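**Cantine de Plostville : le pain passe à la coupe**

À partir de novembre, le restaurant du bâtiment Pelletier ne sert plus de petits pains individuels. Le pain est coupé à la demande, au comptoir, de 11 h 30 à 13 h 45. En septembre, 52 kilos sont partis à la poubelle. 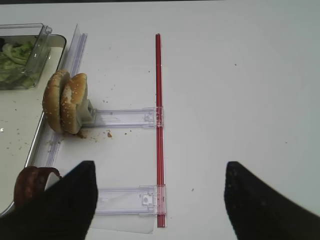

*Liette Bélanger – Vie du site*

Le prix du menu ne change pas. La salade verte reste proposée tous les jours, en barquette ou à l'assiette. Les badges Carnari se rechargent toujours à l'accueil, poste 723.

Remarques et menus sans gluten : voir Vasylyna Panasiuk, bureau 6.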